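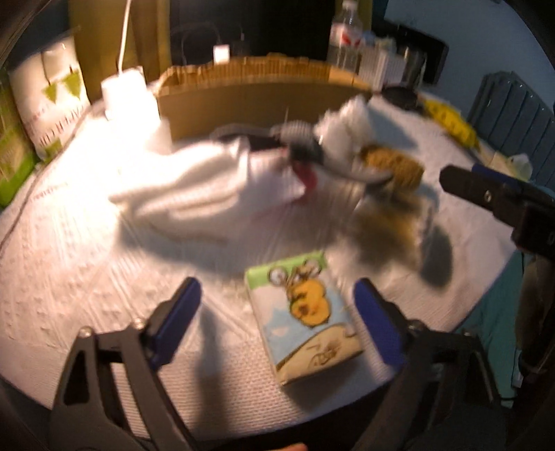 Arbeitsgruppe Haushaltsobjekte - Projekt Jenudside

Start | Datensätze | Downloads | Änderungen | Kontakt

# Jenudside-Tischobjekte, Datenkarte

Stand: 2. Mai 2025
Ansprechpartner: Eilif Sæther (Aufbau, Objektliste), Hina Bangash (Annotation, Prüfung)

## Gegenstand

Der Datensatz enthält Aufnahmen von Kleinteilen, wie sie auf einem Haushaltstisch liegen bleiben: Taschentuchpackungen, Handtücher, Schwämme und Bürsten, Klammern und Zangen, Kartons. Aufgenommen wurde auf gedeckten Tischen. Die Teile liegen so, wie sie beim Aufräumen anfallen, auch übereinander.

## Umfang

- 3.643 Einzelbilder
- 215 Objekte laut Objektliste
- 2 Annotationsdurchgänge je Bild

Die Verteilung ist ungleich. Papier- und Textilteile überwiegen, Metallteile sind selten. Rund 2.000 Bilder zeigen mindestens ein textiles Objekt, Tischdecken nicht mitgerechnet.

## Verzeichnisse

`bilder/` - Aufnahmen in Originalauflösung
`masken/` - eine Maske je Objekt und Bild
`listen/objekte.csv` - Objektnummer, Klasse, Grundfarbe, Bemerkung
`listen/unterlagen.csv` - Tischdecke oder Platte, Struktur, Farbe

## Klassen

**packung_klein.** Taschentücher, Teebeutel, Seife in Umverpackung. Die Packung mit hellgrüner Oberkante und blassblauer Seite, bedruckt mit einer gelben, bienenartigen Figur mit großen runden Augen, steht im Titelbild aufrecht auf dem Tuch. Aufdrucke werden als Teil des Objekts maskiert. Schriftzüge werden nicht transkribiert, auch keine unterschriftartigen.

**textil.** Handtücher, Lappen, Servietten aus Stoff. Zerknüllte Stücke erhalten eine einzige Maske entlang der Außenkontur, Falten werden nicht getrennt. Liegt ein anderes Teil darüber, wird die Maske dort unterbrochen.

**klammer_zange.** Längliche Greif- und Klemmteile. Anhängende Teile anderer Farbe gehören zum Objekt, sofern keine Trennstelle erkennbar ist.

**reinigung.** Schwämme, Bürstenköpfe, Topfreiniger. Schwamm und Bürstenkopf sind bei strukturierter Oberfläche oft nicht zu unterscheiden. In diesem Fall gilt die Oberklasse ohne Unterklasse.

**unklar_weiss.** Helle, lockere Bündel, bei denen zwischen Papiertuch und Kunststofftüte nicht entschieden werden kann. Die Klasse wurde im September nachträglich eingeführt und ist in älteren Listen noch unter `textil` zu finden.

**karton.** Wellpappe, offen oder geschlossen. Sichtbare Schnittkanten werden mitmaskiert.

## Unterlage und Licht

Die weiße Tischdecke mit geprägtem Punkt- und Wellenmuster ist als `U-weiss-relief` geführt. Das Relief erzeugt bei seitlichem Licht kleine Schatten, die in der ersten Fassung teilweise als Krümel annotiert waren. Diese Einträge sind entfernt.

Leuchten im Bildfeld sind zulässig. Überstrahlte Bereiche der Decke tragen das Attribut `licht_hoch`. Schlagschatten werden nie dem Objekt zugerechnet.

## Bekannte Mängel

- Bewegungsunschärfe an Textilien, Attribut `unscharf`. Die Maskenkante ist dort nur eine Schätzung.
- Weiße Objekte auf weißer Decke - Abweichungen zwischen den Durchgängen sind hier am größten.
- Kabel und Stecker sind nicht annotiert.
- Die Spalte Grundfarbe ist bei mehrfarbigen Packungen uneinheitlich gefüllt.

## Weitergabe

Nutzung intern und durch die Projektpartner Makia und Kalton. Anfragen Dritter bitte mit Angabe des Verwendungszwecks an Hina Bangash. Korrekturen an Masken als Diff gegen `masken/` einreichen, Objektnummern nicht neu vergeben.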